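Recording hand demonstrations for the tray task

Before you start, check that both grippers are charged and the marker cubes are clean. Stand close to the table and keep the tray near the middle. Hold the two grippers in front of you for a moment, then begin. One example is one full move, and we keep 80 for each table.

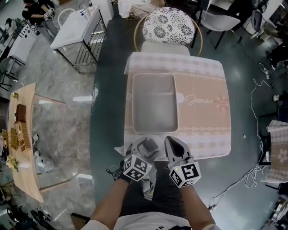 Pieter Willems asks that everybody change the start position of the hands after seven examples — otherwise the model learns only one path.

If you make a mistake, stop the recording and mark it as bad. Do not repair it in the middle.

Comments

Kgomotso Msimang: We did 231 at Shezi and threw away the ones with a covered marker. 91 stayed.

Anonymous: Do you change the tablecloth also?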